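Inside the Case: Power, Cables, and Not Losing Your Screws
Notes for session 7, Hands-On Hardware (evening section)
Sutherland Learning Center, room 8

Hi all. These are my notes for the desktop session, cleaned up a bit from what I scribbled for the March group. Read them before you come in, and bring them with you, because I will keep saying "it's in the handout" and you'll want to be holding the handout. If you took the laptop session with Olga Frade, a lot of this will feel roomy. Desktops are so much kinder to big fingers!

What we're doing

You'll open a desktop case, find your way around, take the power supply out, look at how it's mounted, and put it back. We're not upgrading anything and we're not buying anything. I want you to get comfortable with your hands in there, and the power supply is a good first part: it's big, it has a clear edge, and you can't really lose it on the carpet.

Work in pairs. One person does the work and the other holds the flashlight and the screw dish, then you swap halfway. Please do swap. Last time two pairs got so absorbed that the flashlight person never touched a screw all evening.

Before the panel comes off

Shut the computer down properly. Flip the rocker switch on the back to the O if yours has one, pull the power cord out of the wall, and then pull it out of the machine too. Press the front power button once and hold it for a few seconds. Sometimes a fan gives a tiny twitch when you do this, which is just leftover charge going somewhere harmless.

Unplug everything else from the back: monitor, keyboard, network, that one mystery USB thing. If you're nervous about getting it all back, stick a bit of masking tape on each cable and write on it. I still do this at home and I've been at it for years.

Lay the case on its side with the removable panel facing up. Most panels are held by two screws along the back edge, and you slide the panel backward before lifting. If it won't slide, look for a third screw or a latch before you start pulling. The older Pramska towers we have in the cabinet have a very stiff panel, so push with the heels of both hands, low down.

Touch bare metal on the case before you touch anything inside. Do it again whenever you've been walking around. We have wrist straps too, in the blue bin, and you're welcome to use one.

Getting your bearings

Don't reach for anything yet. Spend a few minutes looking. I like to start with the power supply and work outward, since everything in there gets its electricity from it one way or another. It's a metal box with cables coming out of one end, and it's usually tucked into a back corner, either at the top or the bottom depending on the age of the case. On the Siklow machines you have to move a bundle of drive cables aside to see the whole thing.

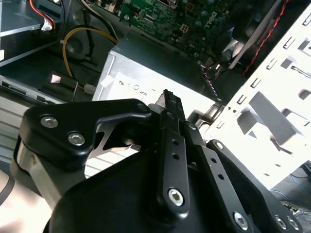
Follow each cable from the supply with one finger, all the way to wherever it ends. The thick one with the wide connector goes to the motherboard. There's normally a smaller square plug that feeds the processor, and people forget that one constantly (me included, more than once, and I then spent half an hour blaming the memory). The flat, thin plugs go to drives. Some cables won't go anywhere at all, and that's fine, they're spares.

Draw it. I mean it, even if your drawing is terrible. Boxes and lines are enough. Angelica Talavera made such a nice sketch in 2022 that I photocopied it and used it for two terms, until somebody set a coffee on it.

Unplugging without hurting anything

Hold the plug, never the wires. The big motherboard connector has a plastic clip on one side: squeeze the top of the clip so the bottom lifts away from the socket, then ease the plug straight up. A small rocking motion is OK. Put your other hand flat near the socket so the board doesn't flex while you pull.

Drive power plugs have no clip on some machines and a little metal one on others. Pull them straight, no twisting. They can be snug, and the plastic lip on the drive side does snap if you lever it sideways. Ask me how I know.

Once everything is loose, gather the cables and lay them over the edge of the case so they aren't hooked around anything.

The power supply itself

Most of ours are held by four screws on the outside of the back panel. Support the box from inside with one hand while you take the last screw out. It's heavier than you expect and there may be a fan or a heatsink right underneath it. Some small cases also have a tab or a bracket that the box slides under, so if the screws are out and it still won't budge, try sliding it toward the front of the case a little.

Now the one thing I'm going to be strict about. Do not open the power supply. Don't take its cover off, don't poke a screwdriver through the vents, don't try to clean the fan from inside. The parts in there can hold a dangerous charge long after it's been unplugged. If a supply is bad, we replace the whole box. Same rule at home, please.

Do read the label, though. Copy down the total wattage and the model number. Tiburcio Ledesma will be running the session on choosing a replacement and he'll ask you for both.

Putting it back

Same steps backward. Line the box up with its holes, start all four screws by hand, and only then tighten them. If you tighten the first one right away the others never quite line up and you end up cross-threading one. Snug is enough.

Plug in the motherboard connector first, until the clip clicks. Then the processor plug. Then the drives. Check against your drawing. Tuck the spare cables somewhere they can't reach a fan blade.

Leave the panel off until I've come by for a look, then close up, reconnect, and power on.

If it doesn't start

Check the rocker switch. Then check the wall outlet. Then the processor plug. That takes care of nearly every dead machine I've met in this class.

Bits and pieces

Screwdrivers are in the gray toolbox, Phillips #2 for almost everything. Please put them back in the slots.

Short reading: the chapter on power in the Pruvcombe workbook. Skip the boxes on voltage regulation unless you're curious.

If you miss the session, Covadonga Moya teaches the same one to the morning section and has said she can squeeze people in. Email her first, her room is small.

Questions to me, Fitriani Santoso, extension 642, or catch me by the coffee machine before class.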